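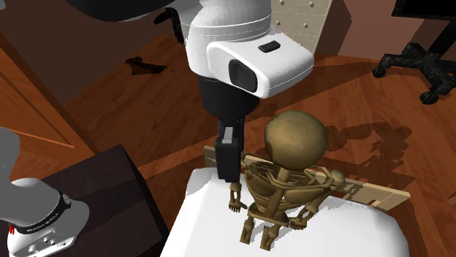
Budget and Equipment Plan, Team Pan

I got stuck with the shopping list for our project this semester, and I ended up kind of loving it! Our lab at Storcombe gave us $1,993 for the whole thing, which sounds like a lot until you start pricing robot parts (it is not a lot). An arm of our own was never going to happen, so the plan is to do as much as we can in simulation first and then book time on the shared arm over at Gendness.

The sim work cost us nothing but evenings. We put in a skeleton figurine as our awkward object, with ribs and one arm bent up by its head, and a white tabletop for it to stand on. Coming at it from the side that has the hanging arm means the finger gets really close to that little hand, so I moved softer fingertips way up the list.

So far I have priced out:

Fingertip set from Flokov, $137 (I want two – one to wreck)
Arm time at Gendness, $30 an hour, 8 hours to start
Test objects, $30 total, mostly thrift store stuff

That comes to $544 and leaves $1,449. My vote is to keep most of it for a better wrist camera, but I haven't picked one yet and the quotes I got in January were all over the place. We also argued for a whole meeting over buying a used desktop so we could stop sharing the one in the lab. I was for it, then I saw the prices.

Next up is getting the Flokov order approved, and after that I'll book our first block of arm time.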